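Tonham tea room: table covering and snack tray

The round table by the window has a printed cover for the season. It was supplied by Wunusano to a standard pattern and is changed when the print wears at the rim. Kam-wah Fung has put the spare in the stationery cupboard, second shelf, folded with the print inwards.

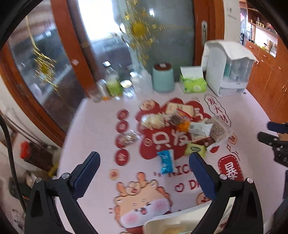

Photo: Man-lok Chiu / Tonham newsletter

The ground colour is pale pink. The main print is a red cloud shape with white characters, and there is a large cartoon animal face with pink cheeks nearer the rim. Several readers asked about the wavy-edged label. It reads 发大财, a wish for great wealth, and is common on goods sold for the new year.

Care is simple. Wipe with a damp cloth and a drop of washing-up liquid, working from the centre outwards. Do not use the scouring side of the sponge. Hot mugs go on a mat. If the cover has to come off, lift it by the rim and shake it over the sink, and do not iron it on the printed side.

Snacks are kept in individually sealed portions. Szu-yu Lo orders them through Maltska in boxes of 60, which lasts the floor 12 working days at the present rate. Opened packets should not go back in the tray. Anything past the date on the pack is removed on Saturday, when the shelves are checked.

The four-cornered fruit packets have drawn the most comment. The lettering on the red band says there is no added cane sugar. This refers to what is put in during making. Fruit contains sugar of its own, and anyone keeping a count should go by the nutrition panel. The packets open most cleanly if torn across the crimped seal; pulling at a point tends to split the film down the side. 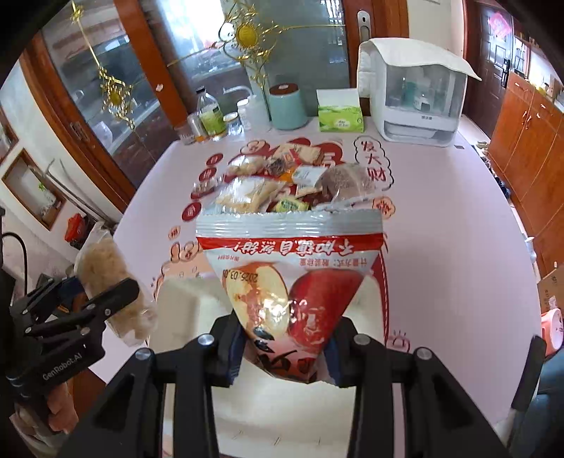 Fruit packet with its crimped seal uppermost, cream tray behind.

Requests for the next order go to Chak-lun Yeh by the end of January. Please give the product name and pack size. The limit is 20 lines per order, and chilled goods cannot be included until the fridge seal has been replaced.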